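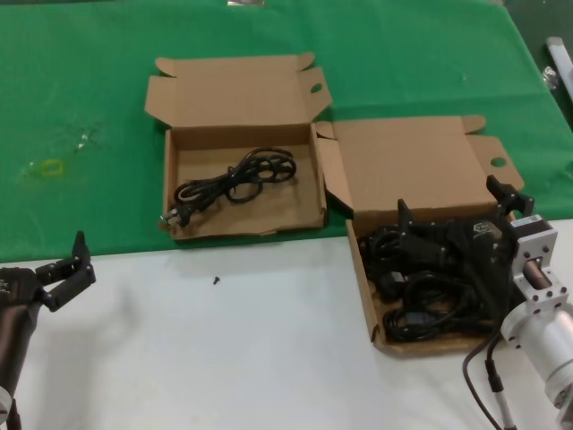

Mailer box

A mailer box is a shallow, one-piece folding container made of corrugated fiberboard, with a lid joined to the back wall along a crease. It is cut and scored as a single flat blank, shipped flat, and set up by hand or machine without tape, glue or staples. The lid is usually held by a front panel that tucks inside the front wall and by side flaps that slide down between the lid and the side walls. Mailer boxes are used for small consumer goods, spare parts, printed matter, and accessories sold separately from the equipment they belong to.

Terminology

Usage varies by trade. Printers tend to say "tuck-top mailer," while box plants use style names that describe how the blank folds, the most common being roll end tuck front (RETF) and roll end tuck top (RETT). In a roll end box, each side wall is a double panel that rolls over a short inner flap and locks into slots in the base. The word "carton" is often applied to these boxes in everyday speech, but in the packaging trade a folding carton is normally made of solid paperboard and has no fluted layer.

Material

Corrugated fiberboard consists of a fluted medium glued between two flat sheets called linerboard. The medium is softened with heat and steam, pressed between toothed rolls, and bonded to the liners with a starch adhesive. Board with a single fluted layer and two liners is called single wall, and nearly all mailer boxes are made from it.

Flute size affects both strength and appearance. C flute is common in large shipping cases. B flute is thinner, resists flat crushing well, and takes a fairly clean fold. E flute is thinner still and gives a smoother printing surface, so it is preferred where the outside of the box carries fine type or artwork. Brown board is made from unbleached fiber, either virgin, recycled, or a mixture. White-faced board has a bleached or coated outer liner and may be brown inside.

Fiber length matters at the folds. Each trip through the recycling process shortens the fibers, and board with a high recycled content is more likely to crack along a tight score. Box plants compensate with a wider crease or with a stronger liner on the outside face.

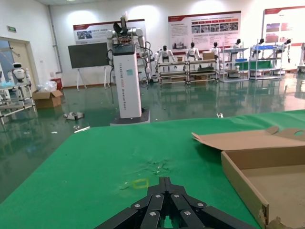

Manufacture

The blank is produced by die cutting. A flatbed die is a plywood board fitted with steel rules: sharp rules cut, dull rules crease, and notched rules perforate. Rubber strips beside the cutting rules push the board off the die after each stroke. Rotary dies, wrapped around a cylinder, run faster but hold looser tolerances, and they are used mainly for long runs of simple shapes.

Small orders may be cut on a plotting table, where a computer-guided knife and creasing wheel work directly on the sheet. No die has to be made, but each blank takes much longer. Where the change from one method to the other falls depends on the plant. The Orneta box works, a small regional producer, sends orders of fewer than 375 blanks to the plotting table and requires a die for anything above that. Its price list is otherwise set per 1,000 blanks.

Grain direction is fixed at the layout stage. The flutes normally run parallel to the hinge of the lid or at right angles to it, and the choice changes how the box behaves. A crease that runs with the flutes can wander into the nearest valley and give a crooked fold. A crease that runs across them stays straight but needs more pressure.

After cutting, the waste is stripped from the slots and corners. Small nicks are left between the blank and the surrounding sheet so that the work can travel through the press in one piece. These nicks leave short, rough points on the edges of the finished box. They can be reduced but not fully removed on a flatbed press.

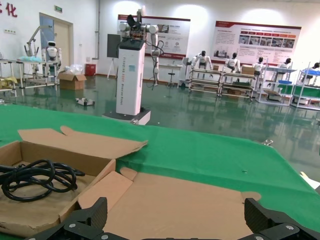 Folding and closure

A blank is set up from the base outward. The side walls are raised, the corner flaps of the front and back walls are turned in, and the outer side panels are rolled over them until their tabs snap into the base slots. The lid is left for last. In most designs the lid's side flaps have a rounded or tapered outline, which guides them into the gap beside the wall. Some patterns add a cherry lock – a projecting tab on the front panel that catches in a matching slit – and others use a thumb notch to make opening easier.

Closure depends on friction and on the spring of the folded board. A new box closes firmly. After repeated opening the creases soften and the lid tends to lift, at which point tape or a paper band is needed to keep it shut. Humidity has a similar effect, as damp board loses much of its stiffness.

Common faults include the following:

Cracked score: the outer liner splits along a fold, usually from dry board or a crease that is too narrow.
Fishtail: the panels meet out of square.
Crushed edge: the flutes collapse where the box has been gripped or dropped.
Torn lip: the front or lid edge is ripped, most often when a taped or glued closure is pulled open without being cut.

Strength

The compression strength of a box depends mainly on the edge crush resistance of the board, its thickness, and the perimeter of the box. Roll end designs do well for their size, for the doubled side walls carry much of the load. The front wall is weaker in some patterns, and packers who stack mailers inside a larger case usually place the double walls in line from layer to layer.

Drop resistance is a separate matter and depends largely on how the contents are held. Loose contents strike the walls from inside and can break the front lock even when the board itself is undamaged.
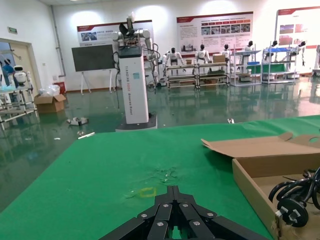
Packing of contents

Fitments are the inner parts that keep a product in place. They include folded corrugated pads, die-cut trays, paper wrap, and molded pulp. The need for them depends on the shape and weight of the item. Flexible goods are often packed with no fitment at all. A power cable can be coiled and laid directly in the box, as with the black one shown in the open box, and the coil adapts to the space. The plug is the part that needs thought, as flat metal prongs like those on the pictured cable are hard enough to mark or pierce a liner. Packers may fit a plastic cap or turn the plug toward the center of the coil. A tie around the coil keeps it from springing open and pressing on the lid.

Heavy rigid goods call for a tray or pad beneath them. The Skusden pattern, sold by the packaging firm Lobo, extends the blank with an extra panel that folds into the base and raises the product 2 flutes' thickness above the floor of the box. It uses more board than a plain mailer of the same size, but no separate part has to be stocked.

Reuse and disposal

Mailer boxes can be flattened by reversing the order of setup and stored for another use. Brown board without plastic film or heavy wax is accepted by most paper recycling programs. Paper labels can stay on. Board soaked with oil or food is generally refused.

See also

Corrugated fiberboard
Die cutting
Folding carton
Molded pulp

Comments (3)

Saron Moges
The part on flute direction could use a drawing. I had the blank turned the wrong way on my first layout and the lid would not sit flat, and I read this section twice before I saw why.

Rodrigo Meireles
"Fishtail" at our plant means only the gap at the glued joint on a regular slotted case. I have never heard it used for a die-cut mailer. Is there a source for the wider sense?

Vitória Marinho
Does anyone know if the Skusden pattern comes in E flute? The Lobo sheet I have from June lists B only.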